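Keeping a white table white, and the coloured dishes on it too

Written by Mircea Matei
Updated November 17, 2025

When my wife and I moved to our present flat, we bought a white table with a glossy top. Everybody warned us. White shows each crumb, they said, and in one year it will look grey. It is still white, and I have learned a few things that I want to share, for the table and also for the pastel dishes that we use on it every day.

Daily wiping

Use two cloths. The first one is damp with warm water and one small drop of dish liquid. The second one is dry. Wipe with the damp cloth from the far side towards yourself, and then dry immediately in the same direction. Most of the grey film people complain about is dried soap, so be modest with the drop.

Before wiping, take the crumbs off with a soft brush or with your hand. Pushing crumbs under a cloth is how the small scratches come, and on gloss you will see them each evening when the lamp is on.

To check your work, bend down until your eyes are nearly level with the table and look towards the lamp. The smears are visible only from there. My neighbour Wojciech Kozłowski taught me this with his car.

If your table has lines or joints in the surface, go along them once a week with an old soft toothbrush. Do it along the line, never across.

Stains from fruit

Citrus is the most common fruit in our home from November until the end of January, and we peel it at the table. The oil from the peel is stronger than the juice. If you leave peel on a glossy surface overnight, you may find a dull patch that does not wash off. I have one such patch, the size of a coin, near my own chair.

Peel over a plate, always. A shallow plate with a raised rim is best, for the juice stays inside and you have a place for the peel. When the peeling is finished, carry the peel to the compost and leave only the fruit on the plate.

For an orange stain that is already there, make a paste from baking soda and water, lay it on with a finger, wait 10 minutes and wipe it with the damp cloth. Do not rub. If the surface is painted, test first on the underside of the table. I don't recommend bleach, and I don't recommend the white melamine sponges either. They clean very well, but they take away some of the gloss each time.

Hot cups

A mug with tea can leave a ring, even on a surface that the shop calls heat resistant. We have a set of cork coasters from Takano, and I am the only one who uses them, so I had to learn about rings also. For a fresh ring, dry the place and leave it alone until the next day. Often it is gone by itself. For an old one, a little car polish without abrasive, on a soft cloth, in small circles.

The coloured dishes

Pale blue and lavender are nice colours on white, but they show tea marks and the grey lines from the knives. Tea marks inside a mug go away with baking soda and a wet finger. Grey lines are metal left on the glaze, and for those I use a cream cleaner, very little, and I rinse twice.

Matte dishes are more difficult than shiny ones. They hold the fat from fingers, mostly at the handle. Wash them by hand while the water is still hot, and do not stack them wet. Put a paper napkin between the plates if you stack more than 3 or 4.

In the dishwasher, choose the lower temperature. Ours has a programme of 90 minutes which is gentle enough. I keep the lavender plates away from the tomato sauce pots, after one bad experience with a plastic bowl.

One mug and one plate on the table are enough for an afternoon snack. Put the rest back in the cupboard and you will have less to wipe around. 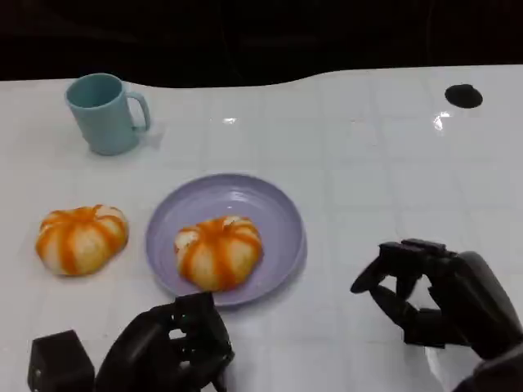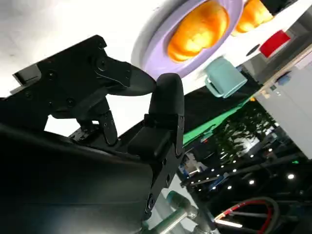

Madhu Mittal wrote to me that she does not agree about the baking soda. On her table it left a white dust that came back each time the surface dried, and she had to wipe it four times before it stopped. She now uses plain white vinegar, one spoon in a cup of water, and rinses it off straight away. She also asks how I clean the underside of the edge, where the fingers go when one pulls in the chair. I must admit that I had never looked there. I looked, and I have used the damp cloth on it since, with two drops.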